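Reading time: 2 min

# Mamora small-parts word list

A plain text list of names for small hardware parts, with the everyday words people use for them in shops and at home. Each line has a standard name, one or more common names, and a short note. There are 200 entries. Kiran Negi put the first version together from old order forms at Foulkes.

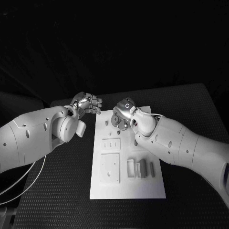
Stenditz wrote in to say that "grub screw" and "set screw" should share one entry, with both names searchable. They do as of version 2.

## Files

- `parts.tsv` holds the full list, tab separated, UTF-8.
- `dropped.tsv` holds 11 names taken out as duplicates. The old ID numbers are not reused.

Notes are kept to 70 characters so they fit on a bin label. Longer ones get trimmed by hand.

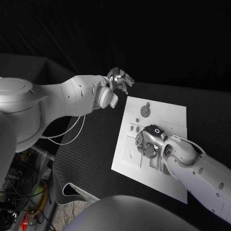
## Known gaps

Plumbing fittings are thin. Washers are listed by shape only, with no sizes. Spellings follow American use, and British forms go in the common names column. A few of the notes for springs still use the order form wording and need a rewrite. 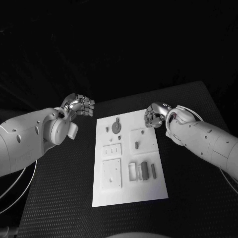

## Changes and use

Send fixes as a single changed line with the entry ID. New batches go in each December. The list is free to copy and edit. If you publish a changed copy, please give it another name; the Fliltis list started that way.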